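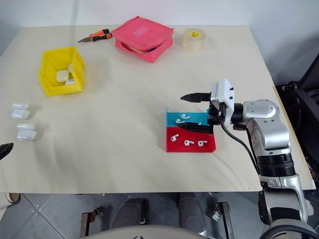

Ruben Verstraete wrote in to say that he and his brother went 18 months without talking, and that the fight was over who would drive their mother to an appointment. He says neither of them could explain it now. What got them going again was a text asking for the name of a plumber.

His note came after our May item on siblings who drift apart as adults, and it was one of nearly 20 we received. Most of them describe something small. A birthday call that came a day late, a remark about a new house, a loan of 55 dollars that was never mentioned again.

Several readers asked how to make the first move. The letters that ended well have one thing in common - the first message was short and asked for very little. People who sent long emails going over the whole history mostly got no answer, or got a long email back. 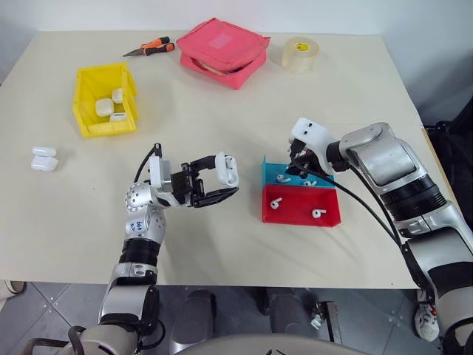
A practical question works well, and so does an old family photo sent with one line. If your brother or sister replies, leave the old argument alone for a while. Some pairs came back to it a year later, over dinner, and some never did.

We would like to print more of these in the next issue. Please keep letters under 1,000 words and tell us if we should leave your name off.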